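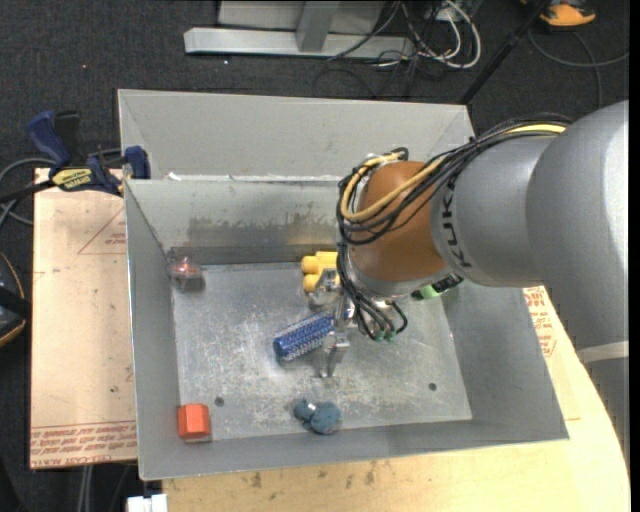

How often should you clean out a metal parts bin? Every couple of weeks if it's in daily use, and straight away if something has leaked in it.

Taras Kovalchuk
May

We've got a few of these in the workshop at Jondbridge and I get asked about them a lot, so I'll put it all in one thread.

Scratches on the floor of a bin don't matter. Bare metal gets scratched when you put hard things in it. Ours have fine pale marks all over and I leave them alone.

Scuffing on the back wall is the same. You get a dark patch where the finish has worn. I wipe it with a damp cloth and a bit of washing-up liquid, then dry it. I don't use wire wool, it takes off more of the finish.

Tape is the annoying one. Somebody sticks a label on, pulls it off, and a white scrap stays behind on the seam. Warm water, leave it ten minutes, plastic scraper. Don't use a blade.

If your bin has small holes in the floor, check them. Grit collects round the edges. I go over ours with an old toothbrush and then the vacuum.

Corners last. Sloping sides help, most of the dirt ends up on the flat bit, but the front corners still need doing by hand.

A full clean takes me 45 minutes. It was nearer an hour before I started emptying everything into a crate first.

Someone asked about liners. I tried a rubber mat from Dandau, cut to size. It cost 40 quid and it curled up at the edges after 2 weeks. I took it out and haven't replaced it.

Zoltden do a thinner one. Not tried it. If you have, let me know whether it stays flat.

Last thing, write the date on a card by the bin when you've cleaned it. We kept doing the same one twice.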